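Search this site Go

Reading time: 2 min

Who Remembers the Member for Cirndale?
Student project report, Canadian Politics
Murray Landry and Darlene Penner

Our project looked at how a retired backbencher gets remembered after death. We picked Marcelle Brunet, who sat for Cirndale for three terms and died last June. Her party's notice credited her with "saving" the Tirkport ferry. We wanted to know if the records back that up.

They mostly don't. We read 40 newspaper items and the committee minutes from her second term. She spoke on the ferry twice, and one of those times she asked for the vote to be put off.
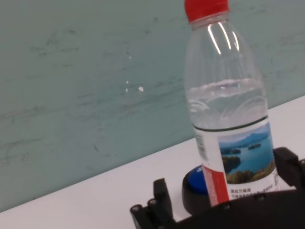 The petition is the stronger part of her case. It carried 3,185 names, and the obituary in the local paper says she gathered them herself, door to door. We doubt it. A page holds 20 signatures at most, and the cover letter is signed by the Robichaud Street tenants' group. Calling her work half the story would be a fair guess, much as a partly full water bottle can be read either way, but we found no proof for even half. Her office mailed out 586 copies of the form. That is the only figure we could trace to her.

We also asked former constituents what they remembered. Most said she answered letters. Few brought up the ferry until we did, so our question probably shaped the replies. 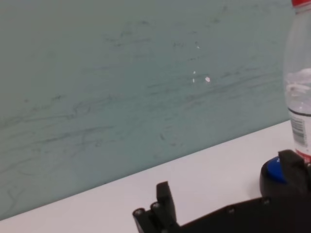
Elspeth Pringle told us we were being hard on a dead woman, and that the ferry would have been gone by Christmas if Brunet hadn't kept phoning the minister. She may be right. Phone calls leave no minutes, and the minister's call logs weren't kept. We have put her account in the appendix and labelled it as memory.

Our marker asked for a clear finding. Ours is that the word "saved" first turns up in a campaign flyer, and later writers copied it without checking.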